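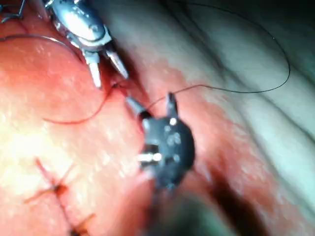

*Pink-red on the left, cream going greenish on the right.*

# Mixing soft-tissue colours in watercolour

Updated June 17, 2025

I started painting anatomy plates in March, and for weeks everything I did looked like strawberry jam. I'd reach for a red, add water, panic, add brown. So this is the way I do it now, and it needs far fewer paints than you'd think!

**What you need**

- a warm red, a cool red, a yellow ochre, a blue and a burnt sienna (mine are Donati student tubes, nothing fancy)
- cold-pressed paper — I use the Atetti pads from the art shop in Kuredholm
- 2 brushes, one round and one flat
- a 500 ml jar of clean water, and another for the mucky stuff

**1. Make a pink that isn't sweet**

Squeeze out a pea of cool red and let it down with plenty of water. It'll look like icing. Now touch in the tiniest bit of ochre, then a bit of warm red, and test it on a scrap. Keep going until it stops looking like a birthday card. If it goes orange, a speck of blue pulls it back.

**2. Make the pale one**

Ochre and lots of water gives you a cream. For the greenish side of cream, dip just the corner of your brush in blue and stir it through. I always add too much, so I mix a spare puddle of plain cream first (you'll be glad of it).

**3. Paint the two side by side**

Lay the pink down and leave it until the shine has gone off the paper. Then bring the cream up to it, leaving a hair of dry paper between them. When both are properly dry, glaze a thin line of burnt sienna with a touch of cool red along the join. That line does most of the work, so go slowly.

**4. Save your highlights**

Soft, moist-looking surfaces need small, hard-edged whites. I leave bare paper where I can. Masking fluid is fine too, but take it off gently, as my first pad came up in shreds. Lifting with a damp brush gives a softer patch, lovely for broad curves.

**5. Label your swatches**

Write the mix next to every square, in pencil, before you paint it. I have a sheet of 17 gorgeous pinks from the Risow weekend course and not a clue how I made any of them.

Next time I'll do fat and fascia, which is mostly ochre and a lot of patience.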